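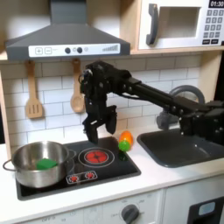
A gripper over the stovetop of a toy kitchen, with the pot to the left.

How to test a robot arm on kitchen chores using a toy kitchen

16 June 2018 is not used as a revision mark on this page.June 16, 2018
By the Irthorpe workshop desk

Can a robot arm tidy a kitchen yet? The short answer is that it can do parts of the job, slowly, if somebody has set things up well. The longer answer depends on which part you mean, and the best way to find out is to run the same few chores many times and write down what happens. This page explains how we do that with a toy kitchen. You will need an arm that already moves under your control and a gripper with two fingers. We use a control program called Katene, but any program that can save a position and go back to it will do.

Why a toy kitchen

A child's play kitchen is light, cheap and quick to put right after a bad run. The parts are close together, so an arm fixed at one side can get to most of them without being moved. It also has many of the awkward things a full-size kitchen has: a hood that hangs over the work, a tap that sticks up, a sink with an edge to catch on, and tools hanging on pegs.

Remember what it leaves out. There is no heat, no grease and no running water. The burner rings and some of the dials are only printed on, so a test that involves turning them tells you nothing.

Step 1. Fix everything down

Clamp the arm's base first, then the kitchen. If either one shifts by a finger's width during a session, your saved positions are wrong and the results are no use. Push the kitchen by hand from the front and from each side. If it rocks, pack the feet until it stops.

Put small marks in pencil on the worktop for each loose item, so you can put it back in the same place.

Step 2. Pick the chores

Start with three and leave it at that for the first week.

Chore A: take the sponge out of the pot and put it in the sink.
Chore B: move one toy vegetable from the back of the stovetop into the pot.
Chore C: lift the wooden spoon off its peg and lay it on the worktop.

A is the easiest. A sponge gives when it is squeezed, so the fingers can be a little out and still hold it. The sides of the pot are the only real trouble. B is harder because round things roll when one finger touches before the other. C looks simple and is the worst of the three. The spoon hangs under the hood, it swings when touched, and the gripper has to come in from the front without hitting the hood on the way.

Step 3. Set a safe height

Before any chore, find a height at which the gripper can travel from one end of the worktop to the other without touching the pot, the tap or the underside of the hood. Save it. Every move should begin and end there.

Check the whole arm as well as the fingers. The long link can hit the tap while the gripper is well clear of everything. Brackets and cable loops on the upper part of the gripper need room too, and people forget them when they measure.

Step 4. Run slowly, then less slowly

Do the first runs at the lowest speed you have, with a hand on the stop button. Look for three faults in particular: one finger landing before the other, the object being pushed along before it is held, and the arm catching on something on the way out. The last is common with the pot. Lift straight up until the fingers are above the rim, then go sideways.

When a chore has gone through cleanly several times, raise the speed a little and start again.

Step 5. Count properly

Do 50 tries of each chore in a sitting. Put the items back on their marks by hand after each one. Write down pass or fail and, for a fail, one word for the cause: slip, push, bump, miss. Do not count a try as a pass if you had to help. Do not throw out a try because it was "nearly" right.

Our log began in February and now holds 1,439 tries. Chore A passes most of the time. Chore B passes often when the vegetable is on its mark and seldom when it has been moved. Chore C still fails more than it passes, mostly with the word "bump".

Step 6. Move things

A machine that puts a sponge in a sink from the same spot every time is doing what factory machines have done for years. A home is different in that things are never where they were yesterday. So once a chore is steady, shift the item by 2 cm and run the set again. Then turn it. Then put something else beside it. Expect the pass rate to drop sharply at each change, and keep those sheets apart from the first ones.

If you use a camera to find the items, keep the lights the same for the first sets and change them later. Glossy black surfaces give back a lot of glare, and ours cost us a full day before we put a blind up.

What the results mean

We sent our sheets to Cirnis, a small firm that packs boxed goods and wanted to know if an arm could take over one of its benches. For items that arrive in the same place and the same way up, we said yes. For a mixed tray, we said not yet.

For the home, the answer is further off. An arm can move a sponge. It cannot yet be left alone to clear up after a meal, and a person would finish the same job in far less time. Zateo, the gripper we plan to try next, has softer fingers, which may help with Chore B. The sheets for it will go up here when we have around 300 tries.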